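»Ein Prozentsatz ist noch kein Argument«

Testdale will seine Schulden bis zum übernächsten Haushalt halbieren. Der Stadtrat hat zugestimmt, die Ratingleute nicken, und die Lokalpresse schreibt von einer Wende. Inger Gunnlaugsson hat den Plan gelesen, alle 411 Seiten, und bleibt unbeeindruckt.
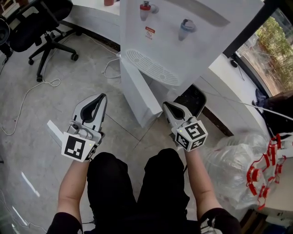
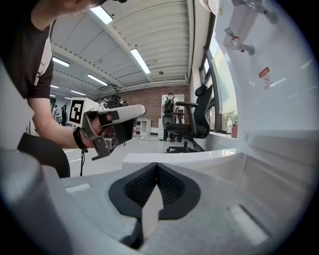 Von Redaktion Wirtschaft und Finanzen

Gunnlaugsson hat lange kommunale Anleihen bewertet, zuletzt für das Beratungshaus Lundgren. Heute arbeitet sie auf eigene Rechnung. Was sie am Sanierungsplan stört, steht auf Seite 38: Die Stadt rechnet mit 765 Millionen Kronen aus dem Verkauf ihrer Anteile am Versorger Mindov. »Das ist der Preis, den man gern hätte«, sagt sie. »Ein Gebot liegt nicht vor. Ich habe zweimal nachgefragt und zweimal dieselbe Broschüre bekommen.«

Und wenn der Verkauf gelingt? Dann fehle die Dividende, sagt Gunnlaugsson, und zwar jedes Jahr. Im Plan taucht dieser Ausfall in einer Fußnote auf, ohne Betrag. »Man verkauft die Kuh und bucht die Milch weiter.« Die Kämmerei hält dagegen, die niedrigeren Zinsen glichen das aus. Eine Rechnung dazu wollte sie uns bis Redaktionsschluss nicht zeigen.

Auch den Hinweis auf Wellix lässt sie nur halb gelten. Der Konzern hat 4000 Arbeitsplätze angekündigt, im Entwurf des Ansiedlungsvertrags stehen 3288, verteilt auf zwölf Jahre und an Steuernachlässe gebunden. »Ich sage nicht, dass die nicht kommen. Ich sage, dass man darauf keinen Kredit aufnimmt.«

Ob sie nicht zu streng sei, wollen wir wissen. Immerhin sinkt die Schuldenquote seit drei Jahren. Gunnlaugsson zuckt mit den Schultern. Die Quote sei gesunken, weil die Preise gestiegen seien – die Schulden selbst habe niemand angerührt. »Das kann man Konsolidierung nennen. Ich würde es Inflation nennen.«

Was würde sie tun? Die Antwort fällt knapp aus: erst die Bürgschaften offenlegen, dann über Verkäufe reden. Im September soll der Rat über die zweite Tranche abstimmen. Gunnlaugsson will bis dahin eine eigene Berechnung vorlegen. Dass jemand im Rathaus darauf wartet, glaubt sie nicht.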